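How to keep a bucket hat in shape

A bucket hat has one job, which is to look relaxed, and it still manages to come out of a drawer looking defeated. A wire stand fixes most of this.

1. Put the stand on a flat table and press on the base. If it rocks, bend the ring until it doesn't.

2. Pinch the hat near the crown and shake it out once. Twice if it spent the summer in a glove box.

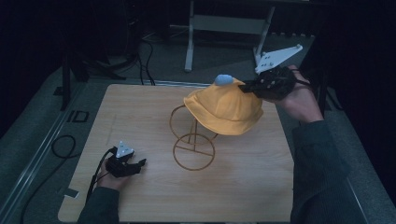

3. Lower it straight down until the crown sits on the top ring. Pulling it on by the brim gives you a long side and a short side – a look, I suppose, but a hard one to undo.

4. Smooth the brim with your fingers and leave it for 20 minutes. Stubborn creases can stay overnight.

Felt hats are a different headache. I'll get to those in November.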